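4.2 Visual search for household items on patterned surfaces

The second survey asked whether the pattern of a surface affects how quickly residents find things they have put down on it. Earlier work on clutter has mostly varied the number of objects and held the background plain. In the homes we visited in Druswood and Celtley, plain backgrounds were the exception. Counters, tabletops and floor tiles carried veining, speckle or printed grain, and respondents often named the surface itself when explaining why a search had taken so long.

Households were recruited through two housing offices. Of the 590 questionnaires handed out, 528 were returned with the surface section complete. Incomplete returns were excluded from all analyses in this section. Respondents recorded the last item they had searched for at home, the surface on which it was eventually found, and whether they had already looked at that surface at least once before finding the item there. We refer to this last outcome as a missed look.

Surfaces were coded on a scale with 3 levels: plain, fine pattern and coarse pattern. Fine pattern covered speckle and close grain. Coarse pattern covered veining, large print and any marking wide enough to be confused with the outline of a small object. Two coders worked separately from written answers, and disagreements were settled by discussion. Items were coded by size (smaller or larger than an adult hand) and by whether the respondent gave a single color or several.

Missed looks were more common on coarse patterns than on plain surfaces, but only for small items. Keys, earbuds, coins and pill cases accounted for most of the reports. For larger items the pattern made little difference, and the size of the item was the better predictor of a successful first look. A large, evenly colored object has a long outline that veining interrupts in only a few places, and its interior does not resemble the background. Figure 2 gives a case at this easy end of the scale.

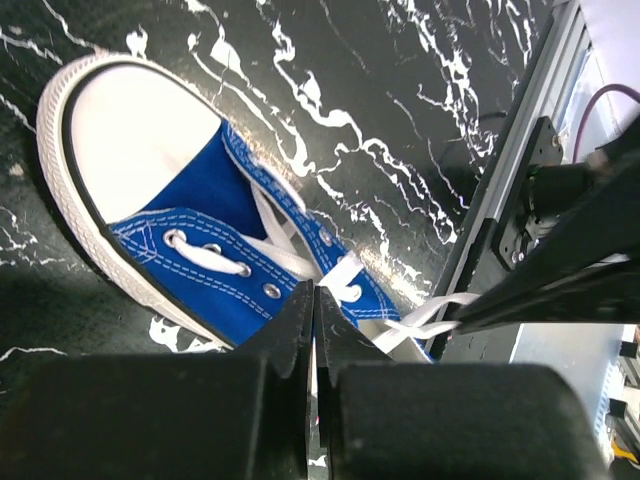 Figure 2. Large item on a coarse-pattern surface: blue canvas sneaker on black marble pattern with white veins.

Okabe objects that a coding of this sort confuses pattern with contrast, and that a dark veined counter and a pale veined counter should not share a level when the item being sought is itself dark or pale. We accept the point in part. The questionnaire asked for the color of the surface, but many respondents gave only the pattern, and splitting the coarse level by lightness would have left too few cases in several cells. Where both colors were available, we compared items close in lightness to the surface with items far from it. The effect of pattern on small items remained in both groups and was larger in the first.

A second concern is recall. Respondents may remember a long search better than a short one, and may blame a busy surface after the fact. The order of the questions was meant to limit this. The item and the place were asked for on the first page, and the surface was not mentioned until the third. We cannot rule out that some respondents read ahead.

Room lighting was not measured. Several answers mentioned glare from polished counters, especially in kitchens with a ceiling fixture directly over the work area, and it is possible that glossy finishes are overrepresented at the coarse level. The Jarnura protocol, which we adopted for the home visits in Section 5, records finish and light source as separate fields and allows the two to be examined apart from pattern.

For the model reported in Section 4.3, surface pattern was entered together with item size and their interaction. Item color was left out, given the missing answers noted above.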